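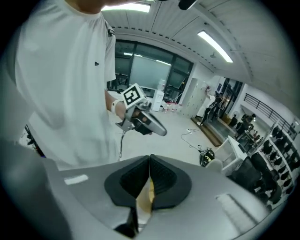

## 4. Garment Replacement in Shared Uniform Programs

**Figure 2.** White short-sleeved T-shirt with a small dark logo on the left chest, worn with a white wristband.

### 4.1 Background and setting

Employers that issue clothing to staff usually set a fixed replacement period. A shirt is given out, washed at home or by a contractor, and replaced after a set number of months whatever its condition. Earlier sections of this paper reviewed the cost of this practice. The present section asks how employees themselves decide that a white T-shirt is no longer fit to wear at work, and how closely their decisions match the schedule set by the employer.

The study was carried out with Lacson, a regional operator of garden centers and indoor markets. Lacson issues plain white T-shirts with a small dark logo on the left chest (Figure 2). The shirts are supplied by Wuven in a single fabric weight and in seven sizes. Until the start of the study, employees received four shirts on hiring and two more each September. Shirts could be replaced at other times only with the approval of a site manager.

Two washing arrangements were in use. At the larger sites, shirts were collected and washed by Rivia, a contract laundry. At the smaller sites, employees washed their shirts at home and received a small monthly allowance for doing so. The two arrangements had been in place for several years, and most employees had experience with only one of them.

### 4.2 Survey procedure

A paper questionnaire was sent to 3000 employees through the internal mail. It was accompanied by a prepaid envelope and a one-page letter stating that answers would not be shared with site managers. A single reminder was posted in staff rooms two weeks later. Collection closed on Nov 13, 2018.

A total of 807 questionnaires were returned. Seven were excluded: five were blank beyond the first page, and two came from office staff who do not wear the issued shirt. The analysis is based on the remaining 800.

Respondents were asked to think of the last work shirt they had stopped wearing and to give the main reason. The list of reasons included loss of whiteness, stains, change of size or shape, holes or open seams, wear to the printed logo, and discomfort. A space was left for other answers. Respondents were also asked how the shirt had been washed, whether it had been dried by machine, and what they did with it afterward.

The term "loss of whiteness" was explained on the form as a gray or yellow cast over the whole shirt. "Stains" referred to marks in one place. During pretesting, several people used the two terms as though they meant the same thing, and the wording was changed twice before the form was printed.

### 4.3 Results

Loss of whiteness was the most common main reason for giving up a shirt under both washing arrangements. Stains came second among employees who washed at home. Among those served by Rivia, the second reason was change of size or shape, with many written comments about shorter body length and twisted side seams. Holes and open seams were rarely named by either group.

Wear to the logo was named as the main reason by 127 respondents. This was more than expected. The employer's written policy does not mention the condition of the logo, and site managers told us that they did not consider it when approving a replacement. Written comments suggest that employees see the matter differently. Several stated that a shirt with a cracked or faded logo looked older than it was, and that customers were less likely to recognize them as staff.

Collar shape was not on the list of reasons but appeared often in the space for other answers. Respondents described collars that had become wavy or loose while the rest of the shirt was still in good condition. A separate category for the collar would have been useful and is recommended for later surveys.

Many shirts were kept after they had been given up for work. The most frequent later uses were sleeping, painting, gardening, and cutting up for cleaning cloths. Few respondents returned old shirts to the employer, although a return bin was provided at every site.

### 4.4 Effect of washing product

Home-washing respondents were asked to name the detergent they used. Kinelura, a powder sold in the stores operated by Lacson and offered to staff at a discount, was named most often. Users of Kinelura reported loss of whiteness somewhat less often than users of other products. The difference should be read with care. Powder users also reported washing whites separately more often than liquid users did, and the questionnaire did not ask about water temperature or load size. Water hardness also varies across the sites, and no measurements were taken.

### 4.5 Limits of the survey

The findings rest on memory. Some respondents may have been describing a shirt given up more than a year earlier, and a single main reason may hide a combination of causes. Employees who were unhappy with their shirts may also have been more willing to reply. The return rate was lower at sites served by Rivia, and the comparison between washing arrangements is affected to an unknown degree.

No shirts were examined as part of the survey. Laboratory measurements of whiteness and shrinkage on a set of new Wuven shirts are reported in Section 5.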